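第4回 手で教える、遠隔で教える:CPUをつまむ課題から
ロボット実習II 配布ノート(担当:星野 茂)

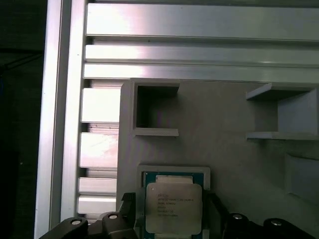 図1 手首カメラから見たCPUと灰色の治具パネル。左右の黒い指でチップをはさんでいる。

前回のおさらいは省きます。休んだ人は広瀬明日香さんのノートを見せてもらってください(私の板書よりきれいです)。

今日の話は「教示」、つまりロボットに作業をどう見せるか、です。題材はずっとCPUの取り置きでいきます。箱やコップでもいいんですが、箱は多少ずれても箱なんですよね。CPUは向きがあるし、縁が薄いし、傾いたまま押すと嫌な音がする。教え方の良し悪しがすぐ出るので、私はこの課題がとても好きです。

1. 直接教示(手で動かす)

アームの力を抜いて、人が手首を持って動かすやり方です。先週やってもらったのがこれ。良いところは、とにかく早い。初めての人でも説明を聞いてすぐに動かせます。関節の限界も手に伝わってくるので、「あ、この姿勢は苦しいな」が体でわかる。

困るのは最後の数ミリです。腕を持っている自分の手が重いし、震えるし、押している力が人の力なのか接触の力なのか、記録を見ても区別がつきません。それに、自分の手や袖がカメラに入ります。学習した方策が人の袖を手がかりに動いていた、という笑えない話が去年うちの班でありました。袖がなくなったら途端に動けなくなったんです。

2. 遠隔教示(離れて動かす)

手元の小さいアーム(リーダー側)を動かすと、作業側(フォロワー側)がついてくる方式です。この実習では操作ソフトに Stestirix を使います。画面は手首カメラの映像と、全体カメラの映像の二つ。

図1は手首側です。見てのとおり、指とチップの関係はよく見える。かわりに、腕全体がどこにあるのかは全然わかりません。肘をフレームにぶつける人は、たいてい手首の映像ばかり見ています。遠くの移動は全体カメラ、近づいたら手首カメラ、と目を切り替えてください。

もう一つ、手首カメラの絵はカメラごと動きます。チップが右に流れて見えたとき、チップが動いたのか自分が動いたのか、最初は本当に混乱します。そういうときは動かない相手を基準にしましょう。図1なら、チップのまわりの明るい灰色の枠(以下「ネスト」)の上辺と、チップの上辺。この二本の平行を見るのが私のおすすめです。奥のアルミのレールも水平の目安になりますが、光って見づらいことがあるので頼りすぎないように。

文字を基準にする人もいますね。金属の蓋の印字は向きの確認には便利です。ただ、この距離だとぼけて型番まで読むのはつらい。向きだけ見て、型番は作業前に自分の目で確認して記録表に書くこと。

3. 実習の手順

(1) 始める前に、指の開き幅を Presetti の設定ファイルから読み込む。手で入力しない。昔の値が残っていて、指が閉じきってしまう事故がありました。

(2) 全体カメラを見ながらネストの手前まで寄せる。速度の設定は30。慣れても上げないでください、お願いだから。

(3) 手首カメラに目を移し、左右の指がチップの両側に来るように合わせる。片方の指だけ先に当たると、チップが回ります。

(4) つまむ。閉じたら一呼吸。この一呼吸、みんな飛ばすんですよ! 記録の上では「つかみ終わった」と「持ち上げ始めた」の境目になる大事な間です。

(5) まっすぐ引き出して、少し離したところで止める。そのあと同じ道を戻してネストに入れる。

(6) 指を開き、離れてから録画を止める。開いた瞬間に止めると、最後の退避動作が学習データに入りません。

失敗した回は消さずに「失敗」の札をつけて残します。つかみ直しで成功した回は「回復」の札。この回復の回が、あとですごく効いてきます。きれいな成功例だけで学習させた方策は、少しずれた先でどうしたらいいか知らないんです。

4. どれだけ集めるか

毎年聞かれるので数字を書いておきます。去年の班の記録では、遠隔教示30回分ではネストの前でうろうろするだけ、90回でつかめるようになって、戻し入れまで安定したのは300回でした。もちろん課題と人によります。

で、回数より効いたのが、始める姿勢のばらつきです。ビルテ・ラウドセップさんの班は、毎回ほぼ同じ姿勢から始めて回数をかせいだのですが、少し離れた位置から始めた試験ではぼろぼろでした。本人がそのあと開始位置を散らして取り直し、今の標準手順になっています。感謝。

操作者の癖も入ります。杉山さんのデータはチップの前で一度ふわっと止まる。長野さんのは止まらずにすっと入る。どちらも上手なんですが、混ぜて学習させたら、止まるのか行くのか迷うような動きになりました。混ぜるなとは言いませんが、誰が操作したかは必ず記録してください。

5. よくある質問

・指がチップに触れた感じがわかりません
リーダー側に力は返ってきません。見た目で判断します。チップの縁とネストの隙間の見え方が変わったら触れています。

・素手で直しても大丈夫?
ロボットを停止させてから。チップは縁を持ってください。裏の接点側には触らないこと。

・直接教示と遠隔教示、レポートではどちらがいいと書けばいいですか
自分の班の記録を見て書いてください。手で教えるほうが向いている区間もちゃんとあります。大きく腕を回すところなんて、私は今でも手でやりたいです。

6. 次回まで

各班、遠隔教示の記録を出してください。締切は月曜の正午。操作者名、開始姿勢、札(成功・失敗・回復)が抜けている回は数えません。レポートは、図1と同じように手首カメラの画像を一枚選び、「自分はこのとき何を見て操作を決めたか」を書くこと。配点は記録が70、レポートが30です。

机の予約表は実習室の扉に貼ってあります。使い終わったら指は開いた状態で電源を切ること。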